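I have folded T-shirts badly my entire life and I'm finally getting good at it, so please enjoy a thread about one gray shirt. (Yes, one!)
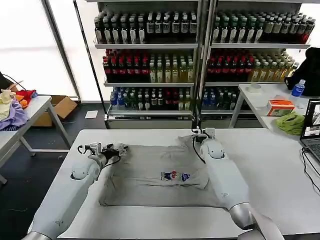
Chantal Charbonneau
2023-09-09

First thing: flat, flat, flat. Front side up, collar away from you, and smooth outward from the middle with both hands. I used to skip this and then wonder why everything came out lumpy.

A plain white table is such a treat for this, by the way. I've been folding on my bed since forever and the mattress eats every crease.
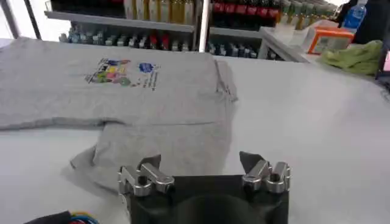 Sleeves next! Bring each one in so the side makes a straight line down to the hem. If it bunches, open it back up and go again. Takes two seconds and you'll be so much happier with the stack.

Tadeo Arancibia asked if I iron first. Nope. Hands only. I've got 34 tees and life is short.

Now bags. I love a clear-ish bag for shirts going into storage, but they cling to themselves like crazy. Pinch a bit in the middle and lift, and the layers start to come apart.

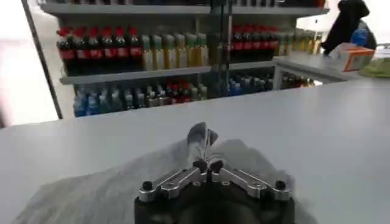 Plastic bag on the table, drinks shelves behind.

Back to the hem, my favorite part. Take hold of both bottom corners, pull gently until the cloth is even, then bring it up toward the collar. Keep a little tension the whole way.

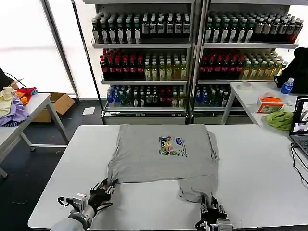
Prints like this one with all the little colors look great if you let them land on the outside of the last fold. Then you can find the shirt in the drawer without digging!

I started in July and I'm over 300 folds in. Socks next week, send me your methods please!!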